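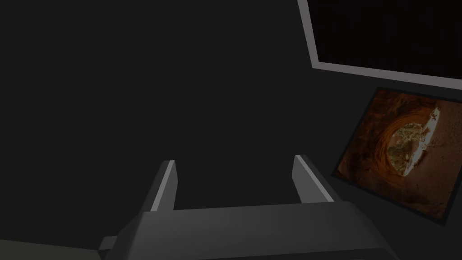
台所ロボットアーム「Genden」、申し込む前に家で確かめること

印刷する | メールで友人に送る

文:ランギ・フォークナー(Rangi Faulkner) 2026年5月11日

「調理台の上のものは、もう自分で片づけなくていい」。Metmontの案内にはそう書いてあります。本当でしょうか。わたしは食洗機も自動の米びつも使っていますし、機械が嫌いなわけではありません。ただ、「もうしなくていい」と言われた家事が本当になくなったためしがあまりないので、今度も疑うところから始めました。

Gendenは、調理台の端に留める小型アームと、動きを覚えさせる月額サービスを組み合わせたものです。申し込みの前に、パソコンで動かす体験版を使わせてもらえます。仮想の部屋の中で、二本指のグリッパーを動かし、ものをつまんで移すだけの単純なものです。料金は月2000円。アーム本体は別で、販売店Sequeiraの見積もりを取らないと値段が出てきません。この時点で少し減点しました。値段の出ない台所用品を、わたしはあまり信用していません。

体験版で気になったこと

まず、つかむものが素直すぎます。丸い玉のようなものは、どこから指を入れても幅がほぼ同じです。うちの調理台にそんなものはありません。あるのは、柄の重いおたま、口の閉まらない片栗粉の袋、ぬれたふきん、半分に切ってラップをかけた玉ねぎです。玉ねぎなら丸いだろうと言われそうですが、半分に切った玉ねぎは片側が平らで、ラップがすべります。

次に、手前が見えません。視点がグリッパーの後ろ上にあるので、つまむものの下のほうが本体に隠れます。画面だけを頼りに動かしていると、どこまで下ろしたのか自信が持てなくなります。慣れれば平気だと説明書にはありますが、慣れる必要があるなら、そう広告にも書いてほしいところです。

それから、部屋が暗い。うちの台所もたいがい暗いのですが、夕方に手元灯だけで使う人は、同じ暗さで試してみる価値はあります。 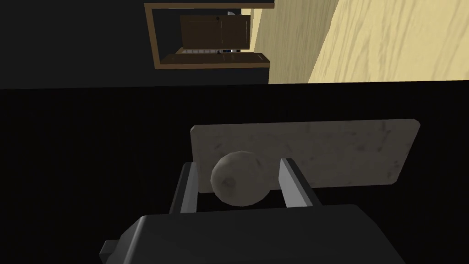 Gendenの体験版。指は開いた状態で、玉は左の指寄り。奥に白っぽい板。

玉が指の真ん中に来ていないときが、いちばんの考えどころです。右と左のすき間が違うまま閉じれば、片方の指が先に当たります。軽いものなら押されてずれるでしょうし、重いものなら指のほうが無理をするはずです。わたしは毎回、閉じる前に横の位置を直すことにしました。手間です。自分の手なら考えもしない手間です。

後ろに板があるのも、家の台所に近いと言えば近い。まな板の手前にものを置く癖のある人は多いでしょう。玉の上半分が板に重なって見えると、玉が板に載っているのか手前にあるのか、とっさに判断しにくくなります。白っぽいまだらの板に灰色がかったベージュの玉ですから、なおさらです。

申し込む前に、家でできる下調べ

体験版がよくできていても、家の調理台で役に立つかどうかは別の話です。次のことは、道具がなくても試せます。

・菜箸ではなく、先の平たいトングを一本用意します。片手はポケットに入れ、トングだけで夕食後の調理台を片づけてみてください。時間は10分で切ります。片づかずに残ったものが、おそらくアームにも残されるものです。

・トングは真上から下ろすこと。横からすくうと急に簡単になってしまい、試す意味がなくなります。

・よく使うものの幅を測ります。グリッパーは開く幅より太いものをつかめません。塩のつぼ、計量カップ、マグカップの胴。取っ手をつまめば持てるだろうという考えは、いったん捨ててください。中身が入っていると傾きます。

・まな板は立てて乾かす場所を決めておきます。アームの有無に関係なく、この一つで調理台は広くなります。

・台の色と置くものの色を変える。白い台に白い小鉢を置いている家では、下に紺色の布を敷くだけで、人間の目にも探しやすくなります。布は端がめくれない厚手のものがいいです。うちでは古いランチョンマットで足りました。

・刃物は対象から外します。これは議論しません。

トングの試しをうちでやったときは、スプーンと空の瓶は難なく移せました。にんにくの皮はだめ。ふきんは持ち上がりましたが、広がって醤油差しを倒しました。倒れた醤油を拭くのはもちろんわたしです。

使っている人の話

近所のエリフ・ナズ・サラチュ(Elif Naz Saraç)さんは、1月からGendenを借りています。覚えさせた動きは、朝食のあと、卵の殻入れの鉢を流しの脇へ寄せるというもの。「鉢の場所を毎朝同じにするのに気をつかうから、鉢くらい自分で寄せたほうが早い日もあるの」とのことでした。それでも解約しないのは、手首を痛めている日に助かるからだそうです。これは軽く見てはいけない点で、重い鉢を持ち上げるのがつらい人にとっては、遅くても動いてくれるほうがありがたい。わたしの採点は、手首の丈夫な人間の採点です。

一方、販売店で説明してくれたヒシャム・ウアッザニ(Hicham Ouazzani)さんは、アームの覚えが悪いときは「物の置き方をそろえてください」と言います。正しい助言だとは思います。でも、物の置き方がそろっている家は、すでに片づいている家ではないでしょうか。そう聞き返したら、カタログをもう一冊くれました。

手入れと置き場所

付属の手引きは59ページあり、そのうち台所での手入れに触れた部分は短いものでした。油のはねる場所で使うのなら、指の内側の面はこまめに拭いたほうがいいはずです。乾いた布、次に固く絞った布、もう一度乾いた布。洗剤は手引きに指定がないので、わたしなら問い合わせてから使います。

取り付け位置は、こんろの反対側。ふきんを掛けるバーの下は避けます。水切りかごの隣も、しずくが落ちるのでやめておきましょう。台の端に留める金具は、天板の裏に補強の桟があるとうまくはまらないことがあります。買う前に裏側へ手を入れて触ってみてください。ついでにそこも拭いておくといいです。たいてい、べたついています。

比べるなら

同じような月額サービスではGravonもありますが、体験版がなく、申し込んでから試す仕組みです。途中でやめるときの送料がこちら持ちなのも気に入りません。試してから断れるという一点では、Gendenのほうがましです。

わたしは今のところ申し込んでいません。体験版で気が済んだのと、トングで十分に間に合ったのと、半々です。見積もりだけは取りました。Sequeiraからの返事には本体価格のほかに「初回訪問調整費」という行があり、何をどう調整するのかを問い合わせています。返事が来たら、この欄に書き足します。

印刷する | メールで友人に送る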